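Clernwood, 20 January 2018. Sitska has opened a hand assembly area at its Clernwood site, where metal panels and black plastic frames are put together before they go out to equipment makers. The area takes up a carpeted room next to the main stores and went into use after a fit-out that started in August.

Work is done on stainless steel tables. The company chose steel tops for ease of cleaning and so that large panels can be slid and turned without catching. Panels are laid flat, ribs and channels facing up, and the plastic frame is placed over the cut-outs. Small fixtures stay at the back of the table until they are called for.

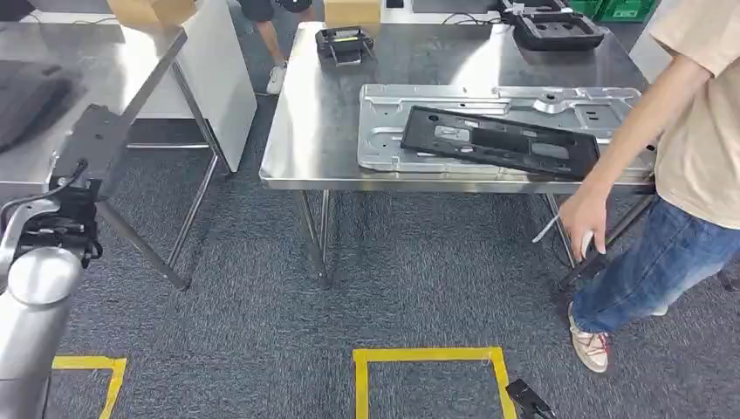
The tables were the first thing the assemblers asked for, according to Jirayu Suksawat, and the old benches were too narrow to lay a full panel down without half of it hanging over the end. Suksawat added that the carpet has made long shifts easier on the feet, and that a part dropped on it usually comes up without a dent.

The first order to go through the area is for the Pater line, which calls for 108 finished panels. A second order of 181 will follow for Jiang. Each panel is checked against a printed drawing, and the frame is test-seated before any fasteners go in. Parts that do not sit flat are set aside and returned to stores with a tag.

Sitska employs 53 people at Clernwood, 18 of them in assembly. Further tables will be added if the Jiang order is extended. Deliveries for the assembly area should continue to use the side entrance, and suppliers are asked to mark crates and boxes with the order name on two sides.

Press and supplier questions can be sent to the Sitska office in Clernwood.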